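5.3 Removing the hard drive

1. Shut down the computer and unplug the power cord.
2. Take off the side cover and lay the case open side up.
3. Unplug the power and data cables from the drive. Pull on the connectors — never on the wires.
4. Press the blue rail tab and slide the drive out of the cage.

CAUTION: The edges of the sheet-metal cage may be sharp. 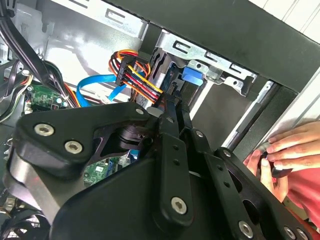
Illen Service Guide — Page 73

The blue data cable passes in front of a circuit board. Keep it clear when the drive comes out.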